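Cledville man fined after turning up at ex-partner's workplace again

2021-11-27

I've sat through a lot of mornings at Cledville Municipal Court, and you get used to people saying they only wanted to talk. That was pretty much the whole defense from Peter Kendine, who was back in front of a judge over a no-contact order he'd already been warned about once.

The order was made in February. It says he can't call, text or write to his former partner, and can't come within 3,000 feet of her home on Tanari Street or the bakery where she works. Kendine, a roofer, told the court he understood all of it. Then the prosecutor, Li-hua Cheung, read out what he did anyway (and she reads fast, so I was scribbling like mad).

He walked into the bakery just after it opened, got in line behind two customers and asked for a coffee. His ex was in the back. A coworker knew his face and asked him to leave, and he did, but only as far as the parking lot, where he sat in his truck with the radio on. Officers found him still there 25 minutes later. He told them he was waiting for the coffee.

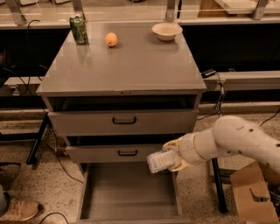 COURTS AND CRIME

Cheung said there were also text messages, 6 of them, sent over one weekend from a phone he'd borrowed from his brother. None of them were threats. A couple were about a set of snow tires he wanted back, and one just said he was sorry. She told the judge it didn't matter how polite they were, the order covers all of it, and I saw him nod at that.

Kendine pleaded guilty to two counts of violating the order. His attorney said he'd lost his job over the summer, had been sleeping badly, and had started seeing a counselor on his own before anyone told him to. She asked for the tires to be picked up by somebody else, please, so that everyone could stop arguing about them! The judge said that sounded sensible and that his brother could do it, as long as the visit was set up through the police.

He got a suspended jail term and a year of probation, and has to pay $1,785 in fines and court costs. He asked for time to pay and was told he could do it monthly. The no-contact order stays in place, and the judge read the whole thing aloud to him again, slowly, street names and all.

His ex wasn't in court. Next on the list was a man named Hsieh with an unpaid towing bill, and his case got put off until after the holidays.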